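The Refill Is Not Free

By Amnuay Wongsuwan
May 14, 2025

Every time I go to the Agudelo on the corner near my office, the person at the register asks if I'd like to make it a bottomless. It costs two dollars more. I have said yes for years, and only this spring did I start wondering what I had been buying. 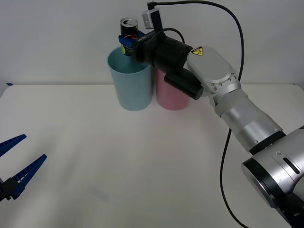
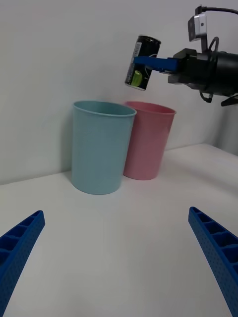

Plastic cups, the kind every party runs on.

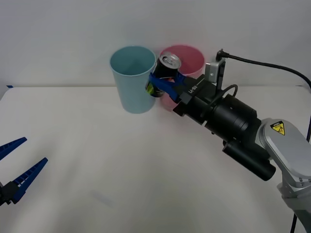
So who comes out ahead on a bottomless drink?

Mostly the seller, and by a wide margin. The drink itself is the cheapest thing on the menu to make, and a customer has to work pretty hard to pour enough of it to change that.

I know how this sounds. A grown man is complaining about soda. But I think the refill is a small, clear case of something that has spread into places where it does more harm, and it's easier to look at when the stakes are two dollars.

The pitch is always the same. Pay a bit more and you can stop thinking about how much you use. No limits, no meter, no guilt. What the seller knows, and the buyer mostly doesn't, is how much people really use when the limit is gone. For most of us the number hardly moves. I kept a tally for a while on the back of my notebook, out of pure spite. Out of 53 lunches where I paid for bottomless, I went back for a second drink on 13. I never had a third. I was paying for the right to be a person who drinks three sodas at lunch, and I don't even want to meet that person.

A friend told me I was missing the point. She said the extra money buys peace of mind. You don't have to ration. You don't have to sit there with half an inch of ice melt and wonder if it's worth getting up. I've turned this over a few times and I still don't buy it. I was never worried about running out of soda. Nobody I eat lunch with was, either. The worry showed up when the option did.

My gym does this too. It belongs to the Julimik chain, and last July they dropped the ten-visit card, which I liked, and moved everyone to unlimited. The email called this a thank-you to loyal members. My cost per visit doubled, because I go about as often as I ever did. When I asked at the desk if I could have the old card back, I was told that most people prefer the freedom. Maybe they do. I'd like to see how the question was worded.

Then there's Sovlow, the audiobook service my whole family seems to be on. All you can hear, one flat price. I looked at my history there and found 210 titles saved to my list. I had finished a handful. The list made me feel like a well-read man, and I suspect that feeling is most of what I pay for each month.

People who defend flat pricing say it's simple, and I'll give them that. One price is easy to read. It's easy to plan around. If you truly do use a lot of something, it can be a very good deal, and I don't want to take that away from the guy in my building who is at the gym before six every morning. He's getting his money's worth, and he's getting some of mine.

What bothers me is how the plain option keeps going missing. At Agudelo you used to see the single drink price in big type. Now it's at the bottom of the board, in gray, under the bottomless one. The ten-visit card is gone. Sovlow will still sell you one book at a time, but you have to go three menus deep to find the button, and it asks you twice if you're sure.

If unlimited were as good for me as the signs say, I don't see why the other choice would need hiding. A store that thinks its apples are good puts them next to the pears and lets you pick.

I don't expect any of this to change, and I'm not calling for a law about soda. A few readers wrote in after my last column to say I should get out more, and they may be right. But I've gone back to buying the single drink. The new kid at the register still asks, and he looks a little let down when I say no. Last week he leaned over and told me he could just give me the bottomless cup for the regular price, since it's the same cup.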